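Timed transfer

A timed transfer, also called a pulse or a timed meet, is a scheduling method in public transportation in which vehicles on several routes arrive at a shared stop at nearly the same moment, wait for a set period, and leave together. The method is used mainly on networks with long gaps between vehicles, where a missed connection would leave a rider waiting for most of an hour.

Operation

Each route in a timed transfer network is laid out so that its round trip, including rest time for the driver, fits a whole multiple of the pulse interval. A route that runs slightly too long must be shortened, sped up, or given an extra vehicle. The waiting period at the hub is known as the dwell. Short dwells save time for through riders but leave little room for late arrivals.

Hub design

A hub must hold every vehicle in the pulse at once, which sets the number of bays. Bays may be placed along a central island platform, so that riders can change routes without crossing a driveway, or along the curbs of nearby streets. Island platforms take more land and usually need their own entrance and exit lanes. Sawtooth bays let each bus pull out without waiting for the one ahead. 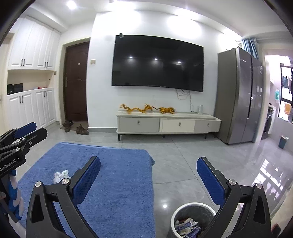
Grippers with blue textured pads, one marked "GenRobot.AI".

Example: Tallon

The town of Tallon changed to a timed transfer network in August, following a plan by the transit planner Fenna Hendriks. The main hub, at Votard Square, has an island platform and handles 105 departures on a weekday. A smaller hub at Skistden is served by 3 routes. Before the change, the routes met only by chance, and the published timetable listed no connections. Under the present rules a bus may be held up to 2 minutes past its departure time for a late connecting vehicle. The Skistden hub uses curbside bays on both sides of the street.

Limitations

Timed transfers lose most of their value when service is frequent, as the wait for the next vehicle is short in any case. They are also sensitive to traffic, and one late route can delay the whole pulse. In a review of the Tallon network, Sohail Swati found that 37 percent of missed connections began on the Karagiannis Road corridor, where buses share a single lane with general traffic.

See also

Clock-face scheduling
Headway
Layover
Transit hub

This page was last edited on November 19, 2025.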